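Bench notebook, gripper 2, April

Gripper 2 back on the bench after Duygu Saraç reported the right finger lagging on close. She blamed the slide. I blamed the Tollex grease, on principle. We were both wrong: one mounting screw in the right base had backed out far enough to let the finger lean, and the slide was politely going along with it.

Pulled both fingers, cleaned the rails, refitted with a dab of the blue threadlocker. Left it 15 minutes, though the tube wants longer and the tube is probably right. Cycled it open and closed 100 times by hand while reading the Kamolrat manual, whose chapter on backlash is one sentence long. No lean at the end, no click. Screw torque written on the tape inside the lid, where the old number was also written, and also ignored.

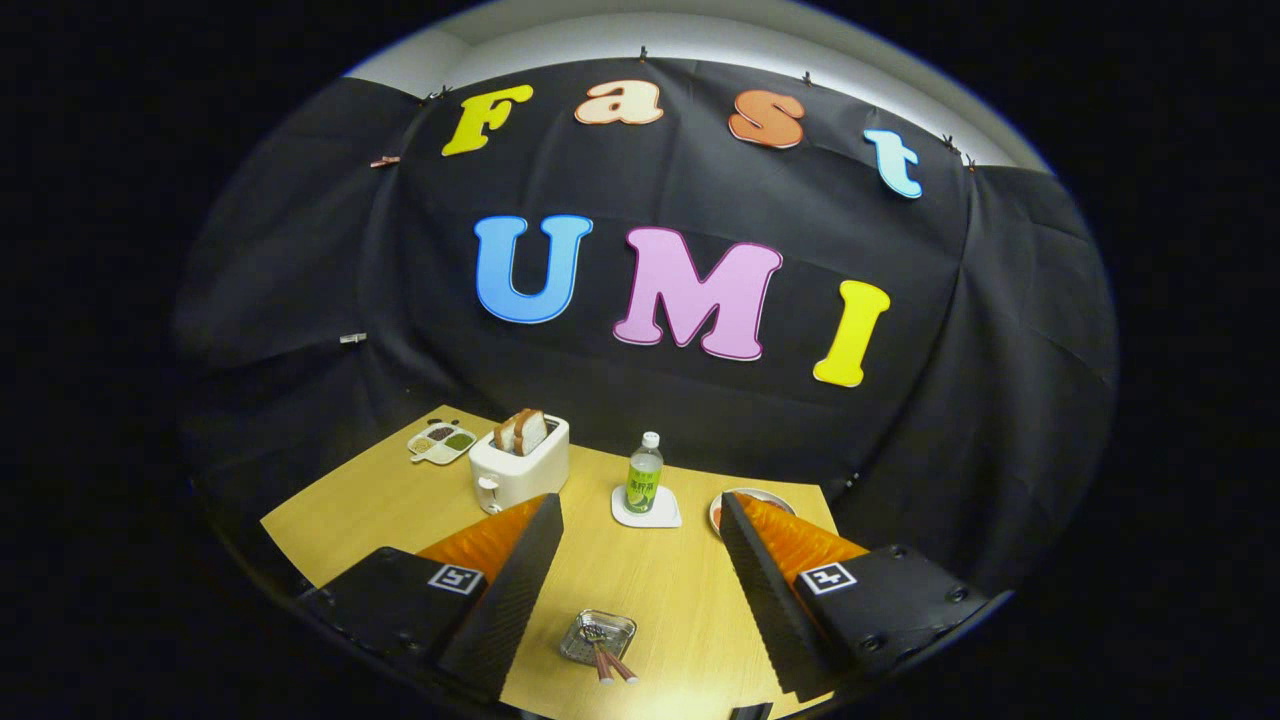

Width calibration next, before it goes back to work on the breakfast table. Markers wiped with a dry cloth only, no solvent, see page 28 for what solvent did. With the fingers apart there is a clear view between them to the chopsticks on their little metal tray, and both orange pads are facing each other as they should.

To do: order spare screws from Bustine, proper length this time. Duygu wants the left side checked too. Fine.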